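Danuta Ostrowski spent three winters on the script of Lillach, her second feature, which reworks a ghost story she first heard from her grandmother. "I wanted the dread to come from the house," she told the Skivska film society in January. "The ghost is seen for 60 seconds at most."

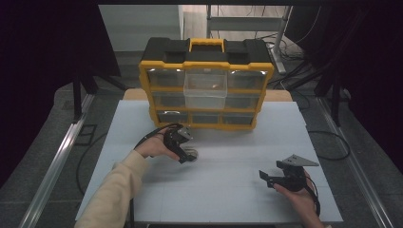

The sound was recorded largely on location by Kacper Adamczyk, whose work Ms Ostrowski credits with the film's slow opening – a passage that some early viewers found trying. "They asked me to shorten it," she said. "I took out two shots and put one of them back."

A third film, also set in Prellmont, is being written.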